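The Second Album

The drummer of Masto came to the studio at Orstead with a bag of oranges and no drumsticks. He had left them on the train. The bass player laughed so much that she had to sit down on her amplifier, and in this way the recording of the second album began.

They had paid for five days. The studio was an old dairy at the end of a road, and the engineer lived upstairs with her father, who was deaf in one ear and liked to listen with the other one against the floor. She found a pair of sticks in a drawer. They were not the same length.

"Play the long one on the left," she said.

The first album had sold 914 copies. The guitarist knew this number well, because he had carried most of them to the post office himself. It was a quiet record, made in winter, and people wrote to say they played it while cooking. He did not know if he should be glad about this. For the new one he wanted something that would make a person put down the spoon.

On the first two days they recorded four pieces and liked one of them. It was called "Vass", after the river behind the guitarist's school. It had a slow beginning, 92 beats in a minute, and then a place in the middle where all three of them stopped and waited. On stage they always knew how long to wait. In the dairy they did not. The drummer came in too soon, or the bass did, and once they all waited so long that the engineer thought they had gone to eat.
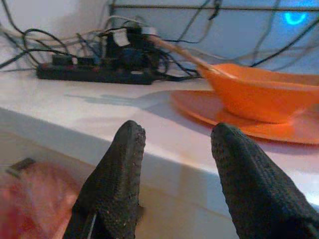

"You are looking at each other too much," the engineer said on the third evening. She turned off the lamps in the big room and went back behind her glass.

They played it again in the dark. The guitarist could hear the unequal sticks, one a little lower than the other, like two people walking on a wooden bridge. When the silence came he did not count. He thought of the river in March, when the ice was breaking and his mother did not let him go near it. Then his hand moved, and the others were there with him.

After the last note they kept still, as one must, until the sound had left the strings. From above came a slow knocking – three knocks, then a fourth.

"That is my father," the engineer said in their headphones. "He wants it again."

"Is the knocking on the tape?" asked the bass player.

"Of course it is on the tape."

The drummer began to peel an orange. They could smell it before anyone found the lamp. The guitarist sat down on the floor with his back against the piano and asked to hear the take from the beginning, with the knocking, and a little louder this time.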